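Teleoperated demonstrations in simulation: gripper closes early on replay

Forum: Manipulation and Teaching > Learning from demonstration
Tags: teleoperation, simulation, gripper, replay

Renzo Benedetti
March 22, 2018

I am recording pick demonstrations in a simulated workcell, driving the arm by remote control with a 3D mouse. One arm, two-finger gripper, a wooden table with household and bench items on it. The target is an orange handheld instrument with a screen and keypad, the sort of thing a field engineer carries. The task is to grasp it across the body and lift it clear of the table.

I have 43 demonstrations so far. All of them looked fine while I was driving. When I replay the recorded joint positions from the same start state, the fingers close before the hand is down far enough and they come together on the edge of the casing. The approach is otherwise correct to the eye.

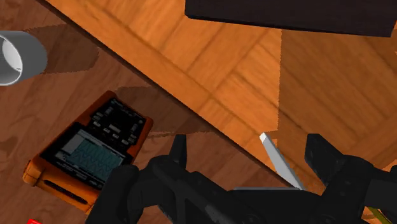 The physics step is 1000 Hz. Arm joints are logged at 100 Hz, and the gripper command is logged whenever the button changes state. I use the Stasa recorder with default settings and replay through its own playback node. I have tried slowing the playback to half speed and the error gets larger, which I did not expect.

Two things I would like to know. Is this a logging fault or a control fault? And can the 43 demonstrations be saved, or do I have to drive them all again?

Ferdinand Aebischer

It is a logging fault, or more exactly a clock fault. Your half-speed test gives it away.

The Stasa recorder stamps joint samples with simulation time. Event channels, including button changes, are stamped with wall time unless you set otherwise. If your simulator ran slower than real time while you were driving, the two drift apart over the length of the demonstration. At playback the speed factor is applied to the joint channel only, so halving the speed leaves the gripper event where it was and the hand is even further from the object when it fires.

To check: open one log and compare the last stamp on each channel. If they differ by more than a few samples, you have found it.

To repair the existing logs:

Work out the ratio of simulation time to wall time for each demonstration. The header holds start and end values for both.
Multiply the event stamps by that ratio, measured from the start stamp.
Resample the gripper command on to the joint clock and hold the last value between events.
Replay at full speed first.

A single ratio is good enough if the simulator load was steady. If you had a renderer window open and moved it about, the ratio will have changed part way through and you will see some demonstrations still off. Throw those away. It is quicker than correcting them by hand.

For new recordings, log the gripper as a continuous channel at the same rate as the joints. Log the commanded width and the measured width separately. You want the commanded one for replay and the measured one for training, and people mix them up. We lost most of December to that at Endlow.

One separate point. If you move the objects between demonstrations, store the object poses at the start of every file. Joint replay is only a test of the recorder. It tells you nothing about whether a policy will cope when the cup is standing near the instrument and one finger has to come down in front of it. 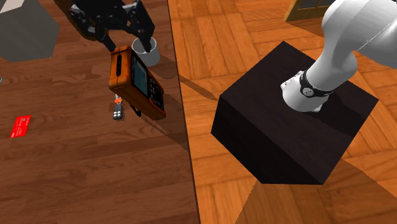
Fingers over the instrument and the cup, with the arm base on its pedestal at right.

hladun_user

Had the same thing. I just added a delay to the gripper command until it worked. 2000 ms in my case. Might be different on yours.

Ferdinand Aebischer

A fixed delay will work for one demonstration and be wrong for the next, as the drift depends on how long the operator took to reach the object. I would not train on data corrected that way.

Renzo Benedetti

Checked the stamps. The event channel runs ahead of the joint channel in every file I opened, and the longest demonstrations are the worst. I rescaled them as described and most now replay with the fingers closing at the right height. A handful are still early. Those were recorded on the Flanholm machine with the second view open, so the varying load explains them, and I will drive them again.

I have switched the gripper to a continuous channel. The setting is under Channels > Events > Sample as state, and it has to be set before the recorder is started or it is ignored without a warning.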